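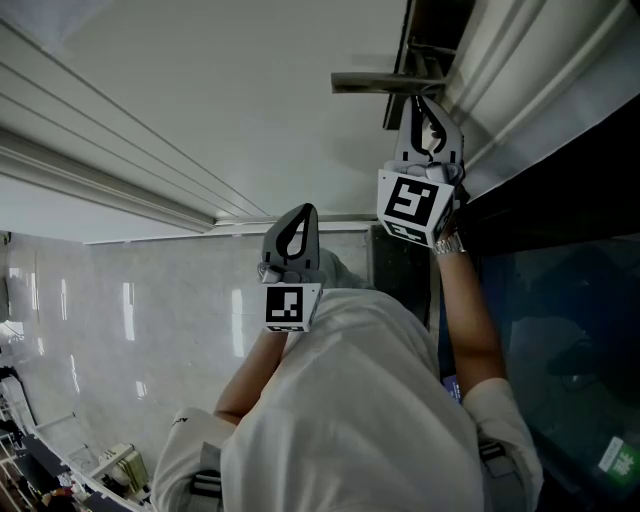 # The Joltero loose-fit work tee, white

I've been selling workwear out of the Trillville shop long enough to know what people grumble about, and with T-shirts it's always the shoulders. You reach up to a top shelf and the whole thing rides up to your ribs, or the sleeve grabs you under the arm. So when Rezaul Howlader showed me his loose-cut Joltero tee I bought one for myself first, wore it through a month of stocktake, and then ordered 400 of them. Bit keen, I know!

It's a boxy shirt with plenty of room across the back – more than you'd think you want when you first pull it on. Stick with it. The extra fabric is what lets you get both arms over your head without a fight, and it sits comfortably under pack straps too.

**The details**

- Colour: bright white (a charcoal is coming in September)
- Sleeves: short, finishing on the upper arm
- Fabric: cotton jersey, pre-shrunk
- Sizes: S to 4XL
- Sold in packs of 2 or 4

**Sizing**

Go with your usual size. If you're between two, take the smaller one, as there's heaps of room in it. I'm normally a large and the large is roomy on me, even over a singlet in winter.

**Washing**

Warm wash with your other whites, then out on the line. I've put mine through the dryer plenty of times and the collar's still flat.

There are 138 packs left at Trillville, and the Kumarasinghe store has the bigger sizes. Give either shop a ring and we'll put some aside for you.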